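Search this site Enter keywords Go

Tillcombe Snack and Coffee Corner Group
Minutes, 27 April 2021
Last updated: 27 April 2021

I took the notes again, so blame me for the spelling! There were 9 of us, and the October minutes got a quick yes.

First up was the table. We all like the dark green top, though it has a few scuffs, and I said I'd try a soft cloth and soapy water on them. The white wire basket on the wall is a good spot for napkins and we agreed to keep it for those (no receipts, please). Coffee in the middle, rolls in the gray bowl toward the back, same as ever. 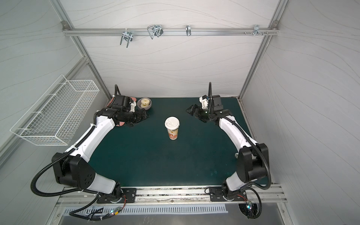
What time should the rolls be out?
By 9, with the coffee right after.

Then we got onto cups, and boy, did we get onto cups. Hutchins quoted us $13 a sleeve and Skerkine came in at $18, but with lids. I like the printed ones with the crane on them, and I wasn't alone. We voted 6 to 3 for Skerkine. Used cups and paper wrappers go in the trash before the table gets wiped, and I'm putting up a little sign to say so.

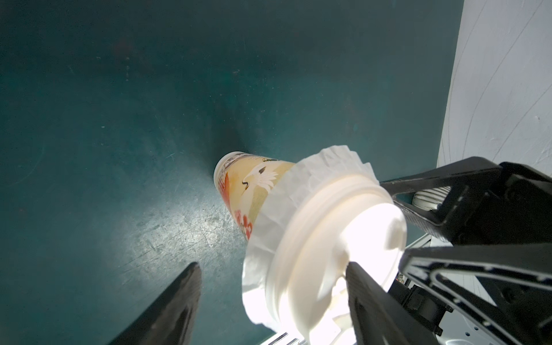 Can we bring our own mugs instead?
Of course, as long as they go home with you at the end of the day.

Left for next time: the hooks on the back rail, and whether we want the Proltititz kettle.

Recent items
October minutes
Cup price list
Snack table sign-up
Tillcombe kitchen rules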